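Our petition finally got its hearing

22 July 2021

If you've been reading this blog for a while you know I've been going on (and on) about the Plorcombe ferry petition. Well, it got heard! I took the early train to Todenitz, sat through the whole session of the regional petitions panel, and came home with a sore back and a lot of notes. So this is going to be a long one – get a coffee.

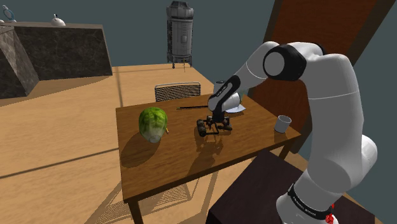
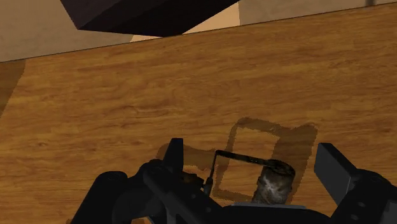
Wooden tabletop and gripper, in both.

Quick recap for anyone new. Plorcombe is on the far side of the Su, and the only way across without a very long drive is the little passenger ferry. Last November the regional council cut the evening crossings. There was a notice taped up at the landing and a paragraph on the council website, and that was the consultation, as far as anyone on our side of the river could tell. If you work a late shift in Todenitz you now either leave early or you drive 50 minutes around by the bridge at Lallusano. I don't own a car, so you can guess how I feel about it.

A petition seemed like the obvious thing. I had never written one before and I wrote a bad one. The first version was two pages long and had the word "disgraceful" in it four times. It came back from the panel's office with a polite letter explaining that a petition has to ask for something the council has the power to do, and that being angry at it doesn't count as a request. Fair enough! The second version asked for two things: bring back the last evening crossing, and publish the passenger numbers the cut was based on. That one was accepted.

Then we waited. I won't go through all of it again (the spring posts are in the archive if you want to watch me lose my patience in real time), but the short version is that admissibility is one step, getting on an agenda is another step, and nothing connects the two except somebody in an office deciding it's your turn. I got my date by email, and I read it standing in line at the bakery and let out a noise.

So, the day itself. The session starts at 9, but you have to be signed in before that, and the entrance for petitioners is around the back of the council building, next to the bike racks. I walked past it twice. They give you a paper badge and a copy of the agenda, and then you sit in a row of chairs along the wall until your item comes up. We were item 8. Ahead of us were a quarry extension, a complaint about school bus passes, something very technical about drainage fees, and a man who wanted a footpath put back where it was on an old map and had brought the map. I enjoyed the footpath one a lot. I also learned more about drainage fees than I ever wanted to.

What surprised me is how fast it goes once they reach you. The chair reads out the title, you get your speaking time, the council's transport people get theirs, and then the members ask questions. I had practiced in my kitchen and I still rushed it. My voice did that thing where it goes up at the end of every sentence, so I must have sounded like I was asking them whether I lived in Plorcombe. But I got through the main points: who uses the evening boat, what they do now, and the fact that we still hadn't seen any numbers.

The transport side said the evening crossings were "lightly used" and that the savings had gone toward repairs at the landing. One of the members asked what "lightly used" meant. There was a bit of shuffling through folders. The answer was that the count had been done over one week, and when she asked which week, it was a week when the ferry had been out of service for part of the time with an engine fault. I am not kidding. You could hear the whole row of wall chairs breathe in.

After that the mood changed quite a bit. Another member, who had been looking at his phone during my part (I saw you, sir), put it down and wanted to know if the count could be done again. The transport people said it would take time and staff. The chair asked how you count people on an evening boat without running an evening boat, and I could have hugged her, but I stayed in my chair like an adult.

So what did we get? Let me be careful here, because a few neighbors have already congratulated me as though the boat is back, and it isn't. The panel can't order the council to do anything. What it did was keep the petition open and vote to send the council two recommendations:

Publish the passenger figures, including how and when they were collected.

Run the last evening crossing for a trial period and count again.

The vote was comfortable, with one abstention. The council now has to reply in writing. It can say no, but it has to say why, and the reply goes on the public record with our petition. If the answer is weak we can ask to be heard again, and yes, I would go back, and yes, I would find the door on the first try.

A few practical things, for those of you who wrote to me about starting petitions of your own. Put what you want in the very first line. Keep a copy of everything you send, with the date on it. Bring food, there's a water cooler and that's your lot. And if you are given a chance to speak, print your notes in big type, because the lights over the speaker's desk are terrible and I lost my place more than once.

I missed the good train home and took the slow one, the one that stops at every field, then got the last boat across the Su with almost no time to spare. It was pretty full for a ferry with no passengers!

I'll post the written reply as soon as it comes. If you signed and want a copy of the recommendations before then, leave a comment with your email (I won't publish it) and I'll send you the scan. The second page is a little crooked but you can read it fine.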